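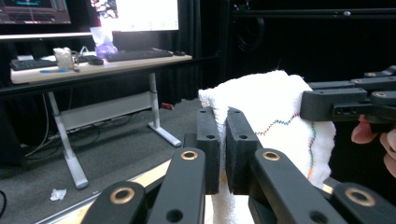

Folding towels for the robots, anyone else doing this?

foldline_irkley
Started: May
I've been at the Ahuja laundry in Irkley for five years, mostly on the finishing tables. This spring they asked who wanted to move over to teaching work. You hold a gripper in each hand and fold towels and socks with those, and the recordings go to the people building the folding machine. I said yes because my shoulders are shot and you get to stop for 20 minutes every couple of hours (we never got that on finishing!). The pay is the same. What bugs me is that my old table crew has gone kind of quiet around me at lunch. Is it like this at other places?

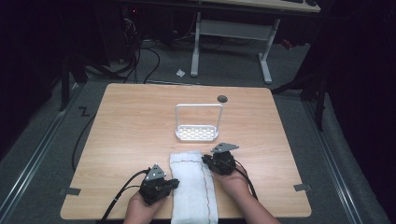
Re: Folding towels for the robots, anyone else doing this?

pressroom70
Can't blame your crew, sorry. We had 30 people on flatwork at Grasbridge when the feeder came in. They told us everybody would get retrained. Some did. The rest of us got shorter shifts and then a handshake. You're teaching the thing that does your job, and I'd want something in writing before I folded one more washcloth for it.

Re: Folding towels for the robots, anyone else doing this?

mekport_nights
I don't buy that it always goes that way. We've had a sorter at Mekport for a while now and what went away was the worst job in the building, hands in the soiled bins. I'd never go back to that. But pressroom70 is right about getting it in writing, we didn't, and the people who got "moved" ended up on nights. Me included lol.

OP, how hard is it with the grippers? I'm picturing oven mitts.

Re: Folding towels for the robots, anyone else doing this?

foldline_irkley
Worse than mitts! You lose all the feel. With my fingers I know when I've got one layer or two, and with these I have to look every single time.

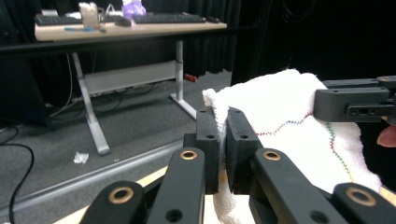

Getting a pinch on a terry towel with the zigzag stitching

Socks are their own misery. You have to get hold of the cuff and open it up, and my first week I dropped maybe every other one.
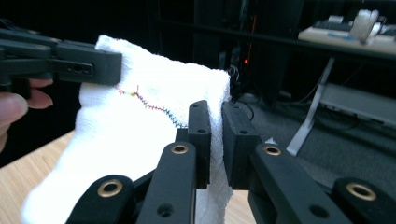

I'm a lot better at it now, and I kind of like being the slow careful one for a change. On finishing it was always rate, rate, rate. I did ask my supervisor about the writing thing this morning and got "I'll find out," so we'll see.

Re: Folding towels for the robots, anyone else doing this?

pressroom70
"I'll find out" is what they told us too. Ask again, and take somebody from the tables in with you. Might help with lunch.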